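The Bin on the Shelf: Talking Clutter With Vega Bermúdez

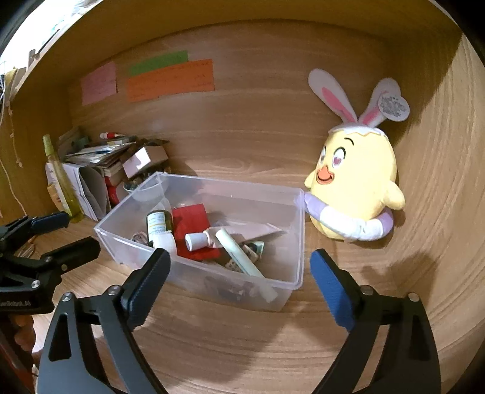 Do you need to empty a whole shelf before you can tidy it?

Vega Bermúdez says one container at a time is plenty, and that most people who pull everything out at once end up putting everything back in the same spot by dinner.

I'd been wanting to talk to Vega for ages. She runs Sullevora, a little home-organizing business in Mencombe, and a neighbor of mine had her in to sort out a hallway closet and then would not stop talking about it. So I called her up, made a big pot of coffee, and we ended up on the phone for 2 hours (my fault, I kept asking about my own bathroom).

We started with clear bins, because I have strong feelings about them. I've always thought they look messy. You can see everything! Vega laughed at that.

"That's why I like them," she said. "If there's a squeeze tube in there and a little brown bottle and a ball of paper, you know it. You walk past it every day and it bugs you a little. Put the same stuff in a nice woven basket and you'll forget it for 8 years."

I told her a certain basket in my linen closet was feeling attacked.

What she sees over and over is the mixed bin, the one that starts out as toiletries and then picks up everything else that didn't have a home. Tubes, small bottles, a packet of something, a leaflet folded up, maybe a plastic cup. She doesn't hate the mixed bin, which surprised me. She just thinks it should be small.

"A small one fills up and makes you deal with it," she said. "A big one, you're digging. And things sink. Always look at the bottom layer, that's where it gets interesting."

Her way of going through one is pretty simple. She takes out the paper first, all of it, and reads it before tossing anything. Crumpled paper gets opened up too. I asked if that wasn't a bit much, and she told me about a client in Rivas who nearly threw out 500 in cash that had been wrapped in a page from a notebook. Okay, point taken!

Next come blades and anything sharp. She was firm about this one, the only time in the whole call she got stern with me. "I don't want a blade lying across the top of things you reach into half asleep. I don't want it at the bottom either. It gets its own case or its own drawer, and I do that before I touch the tubes."

Then tubes and bottles. She stands the bottles up along the back and lays the tubes down with the caps all facing the same way. I asked whether the caps thing matters and she admitted it's mostly for her. Anything she can't identify goes to the owner, and if the owner can't identify it either, it goes on a list to look up. She won't guess at what's in a bottle, and she checks how the town wants old medicine handled before anything gets thrown away.

Her partner in the business, Iñaki Carrasco, came on the line about halfway through to ask where the label tape was (in the van) and stayed to argue with her about toys. I loved this part.

Iñaki is soft on plush toys. He thinks one on a shelf is fine, good even, and it doesn't need a reason. "Somebody likes looking at the chick with the bunny ears," he said. "So leave the chick with the bunny ears where it is. It's got hearts in its eyes, come on."

Vega's position is that one is a friend and a row is a dusting job. They've apparently been having this fight since they did a teenager's bedroom in Zurdale with 80 stuffed animals in it, most of them with the tags still on. They do agree on tags: leave them alone unless the owner wants them gone, because some people care a lot about that.

I asked what she'd say to somebody who has ten minutes and no energy. She thought about it for a while.

"Take the bin down and sit with it. Paper out, sharp things out. If that's all you get to, fine, put the lid on or don't, and put it back next to whatever makes you smile. You can do the tubes another day."

I did my own after we hung up. I found two tubes of the same hand cream, both half full, and a leaflet for a thermometer I don't own anymore. The linen closet basket is still where it was. Vega says she's going to ask me about it.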